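Accueil | Dossiers | Ateliers | Entretiens | Abonnés

Budget & matériel

Publié le 23/06/2019, par Taner Kılıçarslan

J'avais 1034 euros sur le compte de l'atelier et une envie folle de tout claquer d'un coup. Autant le dire tout de suite, je ne suis pas quelqu'un de raisonnable devant un catalogue de pinces ! En mai, j'avais déjà trois devis ouverts sur l'écran : Haseo, Brilta et une petite maison, Vukis, qui répond aux mails à minuit passé.

Chez Haseo, la paire de pinces à main est belle, rien à dire, mais les embouts sont vendus à part (182 euros le jeu, et j'use mes embouts comme d'autres usent leurs chaussettes). Brilta les inclut. Par contre il faut compter 30 jours de délai, et le port n'est pas sur le devis, il arrive après, par surprise.

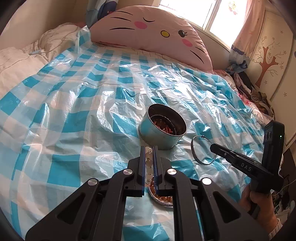 Mon conseil, si vous en êtes au même point que moi : avant de regarder la charge maximale, demandez-vous ce que vous allez attraper. Moi c'est du petit, du rond, du qui glisse, des perles surtout. Une pince qui soulève deux kilos, je n'en fais rien ! Je veux des mâchoires fines, qui serrent droit, et une poignée que je supporte encore en fin d'après-midi.

Et puis il y a tout ce qu'on oublie de chiffrer. J'ai mis 100 euros de côté pour les vis, les câbles et les bricoles, et j'ai bien fait. Mon ami Yüksel (pardon, la société Yüksel, mais à force de les appeler...) m'a aussi proposé une location au mois. J'ai hésité deux soirs. Pour un essai, je dirais oui. Pour s'en servir tous les jours, faites le calcul sur un an, ça calme.

Finalement j'ai signé chez Brilta, port compris après négociation. Le deuxième jeu d'embouts attendra la rentrée.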